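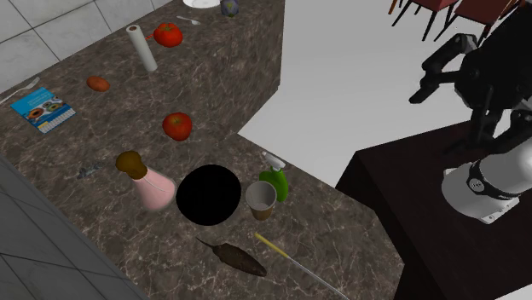

Should a village keep its own library once the county offers to bring the books round in a van?
I think it should, for as long as there is a roof on the building and someone willing to unlock it, and I'd say so even if the van were twice the size and came every morning.

I ought to admit my interest straight away. I have lived in Retstead for most of my grown-up life, and I learned to read properly, by which I mean greedily, in the reading room on Guthrie Street, in the corner by the radiator where the westerns were. So when the letter came through the door in April explaining that the branch would be "reprovided as a mobile service", I was never going to be the most level-headed person to weigh it up. I have tried, though. I've read the whole proposal, including the appendix, and I've talked it over with anyone who would stand still long enough at the bus stop.

The case for the van is a decent one and I don't want to be rude about it. Retstead has 1,406 people in it, and the branch is open 16 hours a week, and for a good few of those hours it is very quiet. The boiler is old. The van would stop at Skivlow as well, where they've had no library of any kind since the school closed, and if I lived in Skivlow I expect I'd be writing a very different piece. The van can carry 300 books at a time, changed regularly, and you can order anything else from the main library at Ukholm and have it brought out to you. For a person who knows exactly which book they want, that is a perfectly good way of getting it.

But how often do any of us know? I can think of perhaps four or five books that have really mattered to me, and I didn't go in looking for a single one of them. One was shelved in the wrong place. One had been left on the table by whoever was there before me, and I picked it up because it was raining and I didn't fancy the walk home yet. You need time for that sort of thing, and a chair, and somebody behind the desk who isn't glancing at the clock because they're due in the next village. The van will stop by the war memorial for 54 minutes. I don't know who arrived at that figure, and I'd love to have been in the room, but it does mean that if the weather's foul and there are a few people ahead of you on the steps, you'll choose what's nearest and be glad to get back indoors.

Gavin Yule, who taught me maths a very long time ago and has forgiven me for it, takes the other side. His view is that I'm being sentimental about a building, that the young ones all read on their telephones anyway, and that what people like me are really defending is somewhere warm to sit. We had a long and very friendly argument about it over his garden wall, and I've been turning it over ever since. I think he's right about the last part, and I can't for the life of me see why it should count against the place. Where else in Retstead can you sit down indoors for an afternoon without buying something? The church is locked on account of the lead. The pub is lovely but it is a pub. There's a young woman who brings her little boy in after dinner and lets him pull out every picture book on the bottom shelf, and I don't suppose they borrow more than a couple, so on paper they hardly exist.

That is my quarrel with the proposal, really. It measures loans, because loans are what the computer knows about, and then it says loans have gone down. Well, so they have. It has nothing to say about the man who comes in for the newspaper and a few words, or the girls who do their homework there because there are too many brothers at home, or the form-filling, of which there is a great deal, now that you can hardly renew a bus pass without a computer.

I'd be quite happy to see fewer hours, if they were sensible ones, with an evening among them so that people who work could get there. I'd be happy to have the van too, for Skivlow and the farms beyond. What I would ask the county to do before it decides anything is to send somebody out to sit in the reading room for a week, by the radiator if they like, and see who comes through the door. Replies to the proposal go to the library office at Ukholm, and they do accept them handwritten. I checked.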